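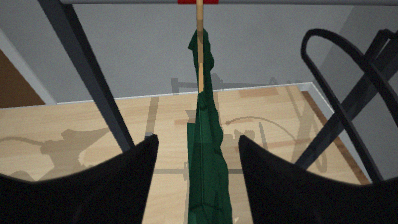 Rendering: Uvlow

Chatzigeorgiou Field, Vollano
Preseason Safety Inspection Checklist, with Comments
Baseball diamond, dugouts, bullpens, spectator areas and clubhouse
Inspection period: April

Status codes
OK: meets the requirement at the time of inspection.
REPAIR: usable with the stated restriction until repaired.
OUT: not to be used until repaired and reinspected.
N/A: not installed or not in service.

The checklist applies to all games and practices on the main diamond. The practice infield behind the left field fence has its own form. Comments from last season are carried forward only where the item is still open.

SECTION A. PLAYING SURFACE, INFIELD

A1. Infield skin level, no ruts, no exposed stone
Status: OK
Comment: Dragged and watered the morning of the inspection. A low area between first and second base was filled at the end of last season and has settled evenly. Check again after the first heavy rain.

A2. Transition between infield skin and outfield grass
Status: REPAIR
Comment: Lip buildup behind the shortstop position. A straightedge laid across the edge rocks on the high point. A ground ball hitting the lip can come up at face height. Rake out by hand, wash the remaining soil out of the grass with a hose, roll. No infield practice on that side until done. Games not affected if the work is finished before the opener.

A3. Pitcher's mound, slope and landing area
Status: REPAIR
Comment: Landing area worn below grade on the third base side. Loose topping has been used to fill the hole. Remove it down to firm clay, scarify, dampen, and tamp new mound clay in thin layers. Do not use infield mix for this repair.

A4. Pitcher's plate, fixed and level
Status: OK
Comment: Plate is 24 inches long, no cracks, no movement when kicked from the front. Front edge slightly rounded from wear. Acceptable for this season. Turn the plate to a fresh face at the next rebuild.

A5. Home plate, edges flush with the surface
Status: REPAIR
Comment: The left rear bevel stands proud of the clay. A sliding runner can catch a cleat or a hand on it. Bring the clay up to the edge and tamp. If the plate itself is tilted, it has to be lifted and reset; packing clay around a tilted plate will not last a week of play.

A6. Bases, anchors and ground sleeves
Status: OUT (second base only)
Comment: Anchor stem at second base binds in the sleeve and does not seat fully. Base can be rotated by hand. Sleeve is packed with clay at the bottom and the upper rim is bent. Clean the sleeve first and try again. If the stem still binds, replace the sleeve. First and third seat correctly. Plugs for all sleeves are in the equipment shed and must be used whenever the bases are pulled.

A7. Batter's boxes and catcher's box
Status: OK
Comment: Holes from the fall clinic have been repaired. Surface firm. Chalk only for lines, no lime of any kind.

SECTION B. PLAYING SURFACE, OUTFIELD AND WARNING TRACK

B1. Turf, even footing, no holes
Status: REPAIR
Comment: Animal burrow in right center, marked with a cone. Backfill with soil, compact, and plug with sod. Cone to be removed before any play and the hole closed. A cone in live territory is not an accepted control.

B2. Irrigation heads and valve box covers
Status: REPAIR
Comment: All heads retract except one near the right field line, which stays up after the cycle. Dirt in the wiper seal is the usual cause. Valve box lid in left field is sound but the screws are missing. Fit new screws before the system is put on its regular schedule.

B3. Warning track, different feel underfoot from turf
Status: OK
Comment: Grass is creeping in at the inside edge in left. Still a clear change of surface. Edge the track when the crew is next on that side.

B4. Drainage grates
Status: OK
Comment: All in foul territory, covered with rubber mat, mats pinned. Pins flush.

SECTION C. FENCES, WALLS AND PADDING

C1. Outfield fence, fabric and posts
Status: OK
Comment: Chain link tight, tie wires turned away from the field. Distance sign in center reads 400 and is bolted behind the fabric. No part of the sign projects through.

C2. Fence cap, continuous along the top rail
Status: REPAIR
Comment: Section missing in left field next to the foul pole. Exposed wire ends along the rail. Outfielders reach over this part of the fence more than any other, so treat as first priority in this section. Temporary measure: split foam pipe cover with ties, checked before each game.

C3. Foul poles
Status: OK
Comment: Bases sound, no rust through, paint chalky. Padding on both poles laced tight.

C4. Wall padding behind home plate
Status: REPAIR
Comment: Cover split along the bottom seam on the panel nearest the third base dugout. Foam has taken up water and is hard when pressed. Patching the cover will not restore the foam. Replacement panel to be ordered. Until it arrives, swap with the panel at the far end of the first base side, where contact is unlikely.

C5. Gates, open away from the field of play, latches work
Status: OK
Comment: Maintenance gate in right field was found chained but not latched. Latch works. Remind the mowing crew to close it fully. A chained gate gives way when a player runs into it.

SECTION D. PROTECTIVE NETTING

D1. Backstop net, no holes, no broken knots
Status: REPAIR
Comment: Net is Rakden knotless. There are 2 holes low on the first base side, each large enough to pass a baseball. Spectator seats are directly behind. Lace with matching twine, working outward from sound mesh. Rope off the seats behind the holes for any use of the field before the repair.

D2. Cables, turnbuckles and clamps
Status: OK
Comment: Turnbuckles safety wired. Cable sag within the limit marked on the pole. Clamp saddles are on the live side of the cable.

D3. Net anchorage at ground level
Status: OK
Comment: No gap between the net and the wall top. Carabiners closed and free of corrosion.

D4. Dugout screens
Status: OK
Comment: Third base screen has a bend in the frame at the home plate end. No sharp edge. Record only.

SECTION E. DUGOUTS AND BULLPENS

E1. Steps, nosings and handrails
Status: REPAIR
Comment: Nonslip strip lifting on the top step of the first base dugout. A spike will catch on it. Remove the whole strip and apply a new one to a dry, clean step. Do not glue down the loose end alone.

E2. Bench and bat rack fasteners
Status: REPAIR
Comment: 9 bench bolts on the third base side are finger loose. Tighten, and replace plain nuts with locking nuts at the same time. Bat rack secure.

E3. Railing padding
Status: OK
Comment: Full length on both dugouts. End caps in place.

E4. Bullpen mounds and plates
Status: OK
Comment: Both bullpens are outside the lines and behind fencing. Left bullpen plate replaced last fall.

E5. Batting cage, frame and net
Status: OUT
Comment: Frame sound. Net sagging onto the L-screen and frayed where it rubs. L-screen padding missing on the upper corner facing the hitter, which leaves bare pipe for the ball to come back off. No live pitching or machine work in the cage. Tee work is also stopped while the net is down for repair.

SECTION F. SPECTATOR AREAS

F1. Bleacher planks, guardrails and risers
Status: OK
Comment: Plank end caps missing in several places on the visitors' side. No sharp burrs found by hand check. Fit caps when the next order is placed.

F2. Aisles and exits clear
Status: OK
Comment: Concession line must not run across the foot of the stairs on the home side. Move the rope stands toward the parking lot.

F3. Foul ball warning signs
Status: REPAIR
Comment: Sign at the third base entrance has faded and cannot be read from the walkway. Replace with the same wording as the one at the home plate gate.

F4. Lightning siren and public address
Status: OK
Comment: Siren tested from the press box. Audible in both bullpens and at the far end of the parking lot.

SECTION G. CLUBHOUSE AND FIRST AID

G1. Emergency defibrillator, charged and reachable
Status: OK
Comment: Ready light showing. Pads in date. Cabinet is unlocked from gate opening until the last person leaves the field.

G2. First aid kit
Status: REPAIR
Comment: Cold packs and large dressings low. Eyewash bottle past date. Restock before the opener.

G3. Catcher's gear and batting helmets, club owned
Status: REPAIR
Comment: One helmet with a crack at the ear hole. Cut the chin strap and discard so that it does not go back in the bag. Padding loose in a second helmet of the same model; discard also, no regluing.

G4. Floors, shower mats and electrical outlets
Status: OK
Comment: Outlet by the laundry sink trips and resets correctly. Rubber floor tiles cleaned, no curled corners.

RELEASE OF THE FIELD

Games: not released. Items A6, C2 and D1 must be closed and reinspected.
Infield practice: not released until A2 and A6 are closed.
Outfield practice: released once B1 is closed.
Batting cage: closed.

Send photos of finished repairs with the item number to the field office. Items A6 and E5 require a reinspection in person; photos are not accepted for these. The signed copy hangs inside the equipment shed door, and the previous one is to be taken down when it goes up.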